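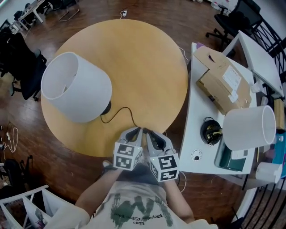

How Does Electricity Reach a Lamp?

Electricity is made in power stations, wind farms and solar farms. It travels along thick cables, often high above the ground, until it comes to a town. Smaller cables then carry it under the street and into each building.

Inside a lamp cord there are thin metal wires, usually copper. Electricity moves easily through copper. The outside of the cord is plastic or rubber, and electricity does not pass through these easily. A material of this kind is called an insulator.

When the switch is on, the electricity flows in a loop called a circuit. When the switch is off, there is a gap in the loop and the flow stops.

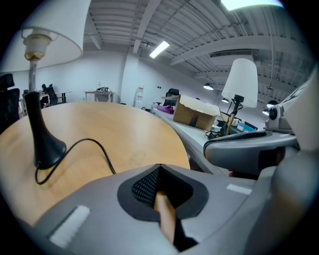

What Is Wood Good For?

Dry wood is also an insulator. Long ago, many switches were mounted on small blocks of wood. Wet wood is different – water helps electricity pass through it.

Staying Safe

Never touch a plug or a switch with wet hands. Never push anything into an outlet. If a cord is split or worn, leave it alone and tell an adult.

Words to Know

Circuit: a complete loop that electricity can flow around.
Insulator: a material that electricity does not pass through easily.

Text by Maureen Greenwood for the Mirkcombe Children's Science Library. Reviewed 22nd July.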